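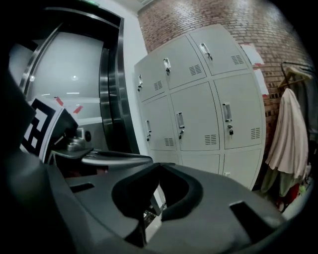 *View from the hand-held gripper, facing the lockers and the glass doorway.*

**Ticket:** open-day demo, hand-held gripper losing tracking
**Opened by:** me (Genji Kudo)
**Status:** closed, one follow-up
**Date:** 2025-10-11

OK, writing this up while I still remember it. We had the Hosoda visitors in for the open day and I was on the gripper station, where people pick the thing up, do a grab or two and watch their own path come up on the monitor. Great fun when it works! First group was fine. Second group, the path started jumping sideways every time somebody turned toward the doorway.

**What the log said**

Session one: 3,846 poses, no dropouts. Session two quit at 1,966 with "tracking lost, relocalizing" over and over. Same gripper, same firmware, same Gulident build on the laptop.

**What I tried**

- Restarted Gulident. Came back up, jumped again on the next turn.
- Wiped the lens and swapped the USB cable for the one from the Ovholm kit. No change.
- Re-ran the map with the gripper held still for 30 seconds first. Better, but it still slipped near the door.
- Called Minoru Kaneko, who asked what I was pointing it at. Fair question. Frosted glass with the ceiling lights reflecting in it, and a lot of shiny steel next to that. He figured the tracker was grabbing onto the reflections, and they slide around when you move.

**What got us going again**

Minoru had me start every run facing the lockers and the brick, so the map gets locker handles, vent slits and mortar lines to hang on to before anyone swings left. I also dropped the exposure and asked people to turn slowly (they mostly did — kids less so). Third group ran clean, and one lady from Fimeo went three times in a row.

Not 100 percent sure it was the glass. I changed the exposure and the start direction together, which Minoru has already scolded me for.

**Follow-up**

Need to run it again with the old exposure and the new start direction, then the other way around. If it's the glass, I want a matte sheet over it before the next visit. Log files are in the demo folder under July, sorry, I never made a new one. Assigning to myself.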